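Lurdes Loureiro
Long one today, so get comfortable. I've been using the Vokimero tidying arm since May, the tabletop one from Dunico, and enough of you have asked me about it that I'm finally writing it all down in one place.

Lurdes Loureiro
The basics first. It's one arm on a clamp, with a soft two-finger grip and a little camera, and it learns a job from recordings of a person doing it with their own hands. You can buy the arm alone, or the arm with the lesson service, and I went for the service (my sister thinks I'm spoiled, and she may be right).

Lurdes Loureiro
How the service works: you pick a job, Dunico sends back a lesson made from hand recordings, and you load it overnight. My plan covers up to 60 lessons a year. I have used 8 so far, and I was proud of every single one, even the spoon one, which we won't discuss.

Lurdes Loureiro
What it does well: boxes, jars, anything with a firm edge. It puts my seed packets back in their tin so gently that I stand there with my coffee and watch. Setup took me an evening, and most of that was me hunting for the right screwdriver and then stopping for soup.

Lurdes Loureiro
What it does badly: anything floppy! Dish towels, shoelaces, and above all cables. A friend has the Kalov arm, which is faster and a good bit louder, and hers gives up on cables too. She ended up going back to a drawer and a prayer.

Lurdes Loureiro
So I was very happy when the new cable lesson was announced for the Vokimero. It covers picking a cord up, finding the ends, coiling it and putting it away in a small container, and I've been reading everything I can find about it while mine sits in the download line.

Lurdes Loureiro
Green cable held up by hand first, then coiled cables in the clear container, next to the pink box:
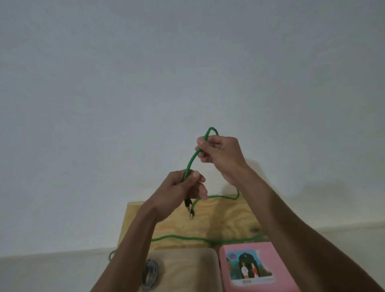
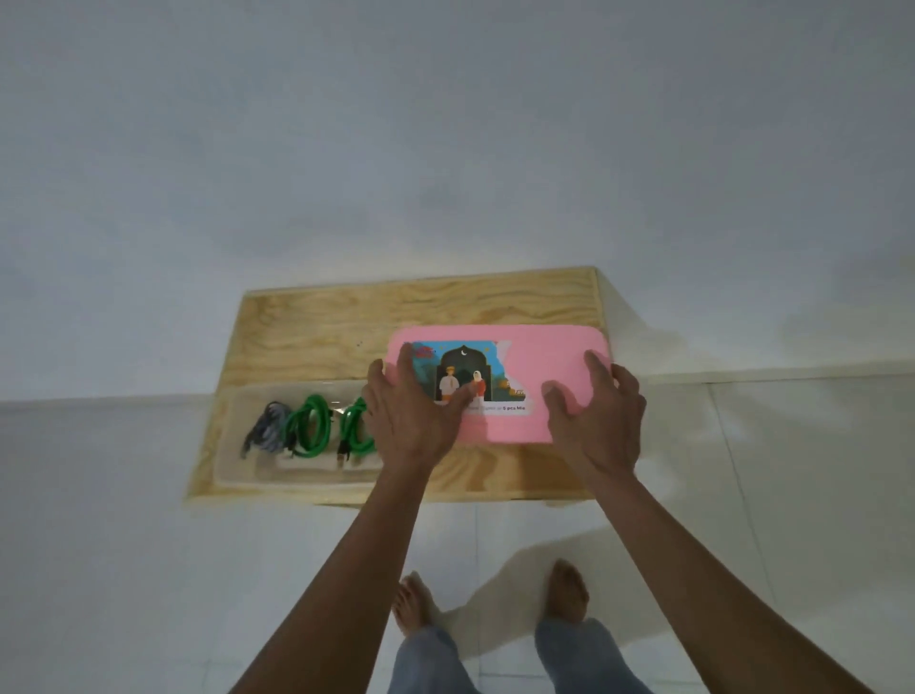
Lurdes Loureiro
Now, the price, because I know you'll ask. The arm was $306 when I bought it, on a spring sale, and the lessons are billed separately. I do wish they'd put the two numbers on the same page. I had to write to support for the second one, and the answer came from a very sweet person named Pacheco who also fixed my address.

Lurdes Loureiro
Things I'd change if Dunico ever asked me: a longer power cord, a clamp that fits a thick old table like mine, and a pause button you can reach with your elbow when your hands are full of flour. I've sent them all of this already, in a letter that was even longer than this thread.

Lurdes Loureiro
Would I buy it again? Yes, with the lessons, if you have the sort of house where small things wander off. If your trouble is mostly laundry, please wait a while and save your money. And do measure your table edge before you order anything.

Lurdes Loureiro
I'll come back once the cable lesson has loaded and I've tried it on the drawer under the phone, where there are cords older than my nephew. Send me your questions in the meantime, I'm slow but I do answer everybody.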